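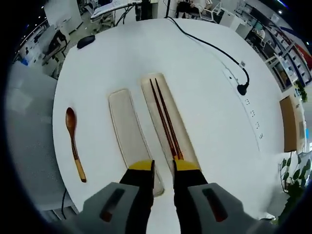
夹爪夹筷子老打滑，是不是电机力气不够？
多半是指尖太硬太光。先换指尖，再考虑换电机，前者便宜得多，也不用重新接线。

共享工坊自制夹爪小贴士
整理于2019年5月20日，想到哪写到哪

指尖
硬塑料直接打印出来的指尖，夹方块很神气，夹筷子就露馅。换成软料，或者在内侧贴一层薄硅胶。Yesenia Marulanda 坚持用自行车内胎，效果不错，就是整张桌子闻着像修车铺。
指尖颜色挑鲜艳的，黄色就很好。黑手指配黑指尖，调位置的时候你会对着屏幕眯一下午眼睛。
两根手指装好以后先空合几次，看尖端是否对齐。错开一点点，夹勺子看不出来，夹筷子时筷子会自己转个身，然后礼貌地滑走。

练习用的东西
别一上来就用玻璃杯。木勺、筷子、浅口长盘，够练很久了。木勺先夹柄，勺头那边又圆又滑，留到心情好的时候再试。
筷子放在长盘里比直接放桌上难，盘沿会挡手指。新手先从桌面夹，再从盘里夹。反过来也行，只是容易怀疑人生。
两根筷子一起夹时，让它们尽量并拢。中间有缝，合爪那一下就会互相别着劲。想省事的话，粗的那头套一圈皮筋，算作弊，但我们都作过。
盘子会跑。底下垫一小块防滑垫，剪得比盘底小一圈，不碍眼也不碍手指。

桌子
白桌面配深色筷子，看得最清楚。浅色盘子放白桌上，盘沿会糊成一片，灯从侧面打过来会好些，有点影子就认得出边。
桌上只留当前要用的东西。鼠标和键盘最好另有去处，Beatriz Caldeira 的夹爪有一回抓了鼠标，顺手把她还没保存的标定页面关了。她现在存得很勤。
线缆贴着桌边走，别横穿工作区。每根线挂个小标签，写清楚通到哪儿。写“电源”不算写清楚，桌上的线有一半都觉得自己是电源。
桌面嵌着插座的，喝水的杯子离远一点。

螺丝和外壳
外壳先别急着拧紧，四颗螺丝各拧到刚吃上劲，手动开合一遍，不卡了再对角拧。Flornden 工坊墙上贴着这条，贴的人自己也没照做，所以那台外壳有道裂纹。
滑槽里别抹厨房用油。头几天顺得不得了，之后会黏上灰，变成一种没有名字的膏。
线要留出余量，手指张到最大时再量长度，合着量的那根我后来又焊了一遍。

调参数
合爪速度先设成最高速的30%。慢是慢，可也没有筷子飞出去过。
每改一个参数，拿同一双筷子连夹59次，失手的记下来。为什么是59？因为我那张记录表一页只有59行，翻页太累。
一次只改一样。速度和力度一起改，结果好了你也不知道该谢谁。
我给程序起名叫 Jivari，听着像意大利餐馆。四月份的旧版本叫 Stusero，存档里还留着，谁也别打开，里面的开和合是反的。

收工
指尖用湿布擦一下，晾干。筷子和木勺练过夹取就别再拿回厨房了，抽屉里写上“工坊用”，字大一点。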